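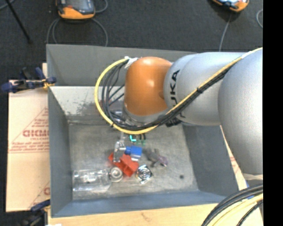

When I came to Lamwood I had two suitcases and a box of papers, and my plan was to throw away almost everything before the winter. It is February now and I still have the box. My cousin Genalyn Rivera says I keep things the way our grandmother kept plastic bags, folded very small, for a day that does not come. Maybe so. But I notice that I never regret the big things I gave away, the rice cooker or the heavy coat. I regret the small ones. At the bottom of any container there is always a small group of things that do not belong together, like the mixed objects in that gray bin, and in my house this is the part that takes the whole afternoon. The clothes I can finish before lunch.

So yesterday I tried again. I put everything from the box on the kitchen floor and made two piles, keep and go. In the keep pile I found a letter from Milagros Soriano, my old neighbour, with a recipe for pickled papaya written on the back. She used no measures at all. "Vinegar until it looks right," she wrote. I called her to ask how much is right and we talked until my tea was cold, mostly about her knees and her son's new job - the vinegar she forgot to answer.

There were also bus tickets, keys for a door I can not remember, and up to 50 photographs with no names on the back. I wrote the names I was sure of in pencil. For the others I will ask my mother when she calls, but she is in a hurry on the telephone and does not like to spell.

The go pile filled one grocery bag. The box is lighter, and I moved it from the hall to the cupboard under the stairs, where I do not hit my foot on it. I kept the keys. Genalyn is coming next week and I would like to have the cupboard door closed by then.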